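Do people who've moved out still count on a petition to the council?

Plorkport
Oct 17, 2020

Collecting for the bus petition in our ward – need 4000 names to force a debate and we're on 2403. Trouble is a fair few people signed at the market who I think have moved to the next district. Do I cross them off or leave it to the council? Also does a work address do? Deadline is January so not a lot of time.

Deletti

Depends on your council. Ours takes anyone who lives, works or studies in the area, so work address was fine, but it had to be written on the sheet. Look for the "petition scheme" page on there website, should say. Don't cross anybody off yourself, leave that to the officers. Aim well over though. We handed in ours and lost 611, mostly no postcode or handwriting you couldnt read. Painful.

Drakos

Waste of time. Did one on parking, they "noted" it and moved on.

Atow

Bit harsh, ours got a proper debate. Agree with Deletti on postcodes. Two more things – put the full wording of the petition at the top of every sheet, not just the first, we had 73 thrown out for that. And ask democratic services if paper and online can be added together, some won't. Get the answer by email. Good luck with it.

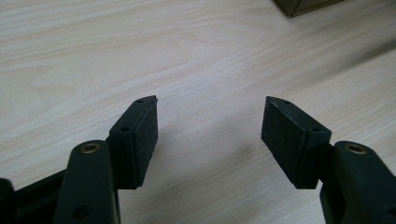

Light wood tabletop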